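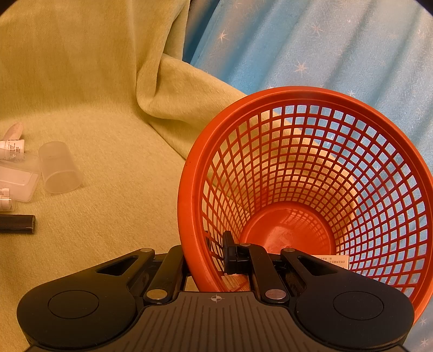
The Dameo on basket duty, blanket end of the bed.

Reading time: 2 minutes

Home | Stories | Archive | Submit

I'd had the Dameo on trial since Thursday, and it cost £620 if I kept it. Squeeze the handle, the leaflet said, and it learns how you tidy. Lusano, who make it, wanted 900 squeezes before they'd send round the arm that does the job without you.

So I sat on the bed and picked up the orange basket by its rim. Put it down. Picked it up again. The cup next, then the tube, then the basket once more because I like the basket – it's a cheerful thing, all holes.

By teatime the little counter said 542 and my wrist was singing. I rang the helpline.

"Does it learn everything I do?" I asked.

"Everything," said the voice, very proud.

I thought about that. I'd spent the whole afternoon moving things from the blanket to the basket and straight back on to the blanket (well, where else do they live?).

"Lovely," I said, and ordered the arm.

Print this story | E-mail to a friend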